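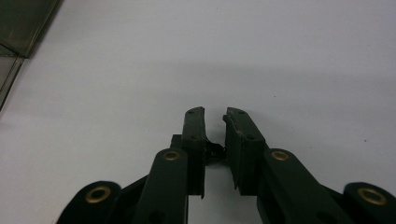
R. Vashisht

## 5. Looking after the hand-held grippers

Check both grippers at the start of each shift and again after every 2000 open-close cycles, whichever comes first.

1. Unplug the gripper cable at the Sillatex control box. Wait 15 seconds.
2. Open the fingers fully and look between them. Pull out any loose wire or debris with tweezers. Do not use compressed air – it drives dirt into the pivots.
3. Look at the inner pad of each finger. Light scuffing is normal. Replace the pad if it has a groove you can catch with a fingernail.
4. Move the linkage by hand. Each arm should turn freely on its brass bushing. If a bushing has worked loose in the plastic, change the whole arm.

**Caution:** Do not oil the bushings. Oil softens the finger pads.

5. Plug the cable back in and close the fingers once on nothing.

### 5.1 Grip check on the divided box

Set the box on the white board and sit facing the table.

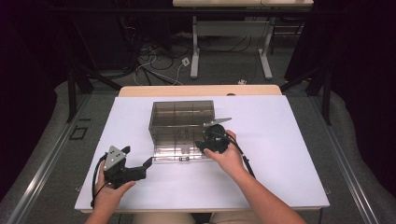 1. Keep the cables clear of the fingers and let them hang with some slack.
2. Press the fingers against the end of the box, then let go. Repeat up to 5 times with each gripper.
3. If the fingers slip, wipe the pads with a dry cloth and try again.

**Note:** Grippers from the Gravunville shop have a stiffer return spring. Use the same steps, but order pads from Starville under the other part number.

Write the cycle count on the card in the gripper case.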